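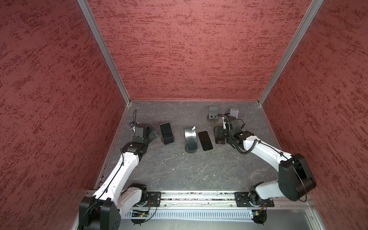 How long should you keep the manual for something you own?

Keep it as long as you have the thing, and then put both of them out on the same day.

I hold this position firmly and have never once lived by it. My manuals are in the drawer under the oven, the one meant for baking sheets, and the baking sheets live on top of the fridge where they fall on people. The drawer stopped closing in September. I took that as a sign and did nothing until 1st July, when I needed to find out why the dishwasher was flashing at me and came up with the booklet for a dishwasher we left behind in an apartment in another state.

So I emptied the whole thing onto the kitchen floor and sat down with it.

A lot of it was in languages I can't read. The Vovent fan heater came with a manual 277 pages long, of which 11 are in English, and of those, most are devoted to telling me to keep it out of the bathtub. I have owned this heater for years and have never felt drawn to the bathtub with it. Somewhere on page nine there is a single line explaining what the second knob does. I had assumed it was decorative.

There was a manual for a Cukunow rice cooker. We have never had a rice cooker. I called my sister, who has never had one either, and she suggested it might have come inside something else, the way you get somebody else's sock at the laundromat. I read it anyway. It was the best written thing in the pile. The person who wrote it clearly cared about rice, and there was a paragraph on rinsing that I've gone back to since.

Then the warranty cards. I'd like to know who fills these in. Mine were all blank, still perforated, asking for my household income and whether I enjoy golf. My neighbor Leonie Bühler fills hers in. She sends them off the same evening, with a stamp, and staples the receipt to the back cover of the manual and files it by room. I know this because when her Imhof toaster quit on her she walked into the hall closet, came out with the folder marked Kitchen, and had a new toaster inside of two weeks. I watched her do it. I went home and looked at my own toaster, which has only ever browned one side, and which I have been managing for years by turning the bread around halfway through like a sunbather.

People tell me it's all online now. Some of it is. I typed in the model number of the dishwasher and got a page that wanted to sell me the dishwasher, a page that wanted to sell me the manual, and a forum where a man with my exact flashing light had asked my exact question. The last post in the thread was his. It said "never mind, fixed it." He didn't say how. I think about him more than I should.

The trouble with the model number is also where they put it. On ours it's on the inside edge of the door, low down, in gray on slightly different gray. I ended up lying on the floor with a flashlight in my teeth reading it out to Thaddäus, who was writing it on his hand. (Thaddäus Ortner rents our upstairs room and deserves better.) He got an 8 where I'd said a B, so for most of an afternoon we were very well informed about a chest freezer.

What I kept, in the end: the furnace, the washer, the smoke alarms, the dishwasher once I'd printed it out, and the rice cooker, for the prose. I kept the assembly sheet for the Soltside bookcase too, even though the bookcase is assembled and I have no intention of ever taking it apart, and even though there's a little bag of 4 leftover screws taped to the sheet that I've never been able to throw away. They were surely extras. The bookcase leans a little but it always did.

Everything else went in the recycling, minus the staples, which I pulled out by hand before looking it up and learning that the recycling people around here don't care about staples.

The drawer closes now. The baking sheets don't fit in it, it's too shallow by the width of a finger, and I could swear that was what it was for. There may be something about that in the oven manual, which was in the stack I put out on the curb.

The dishwasher, for anyone who got here by searching for the flashing light: it was the salt. Ours wanted salt. If yours is also flashing, try the salt, and then for the love of God go back to wherever you asked and tell them.

25 shares
11 comments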